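Saturday, October, dye shed notebook

Third madder vat this month and I finally got the color I've been chasing! Skeins 20 through 26 went in before breakfast (well, before mine, Tainá had already eaten) and by lunch they were a proper brick red, none of that sad salmon we got out of the last batch. I used the Negri roots again, ground finer this time, and left them soaking overnight in a bucket with a lid on.

Tap water was on the soft side so I stirred in a spoonful of chalk. Shiuli Bhattacharjee swears by two spoonfuls. I tried two on skein 26 and it came out browner, kind of rusty, and I like it, but it doesn't match the rest and it'll have to be a hat.

Kept the heat low the whole way. The old burner runs hot on the left, so I kept turning the pot, and I still let it creep up once while I was on the phone with Sevotau about the late wool order (number 1329, still "being packed," sure). Anything too hot and the browns come out of the root and you can't get them back in.

Tainá Dantas wants to overdye two of these with indigo for the Flutovside blanket. Fine by me, but not the good ones!! Take 22 and 23, they have the thin spots.

Leftover bath is in the blue tub. Should be one more round in it, something peachy. Need more alum, and string for tags. Skein 29 is still undyed on the hook, please leave it, it's my comparison. 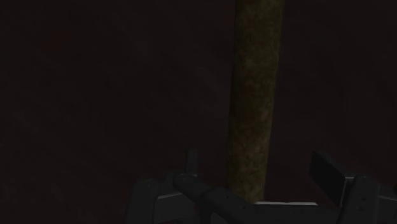 Can the leftover madder bath sit until next weekend?
It'll keep that long with the lid on in the cold corner, but stir it daily and toss it if it smells sour.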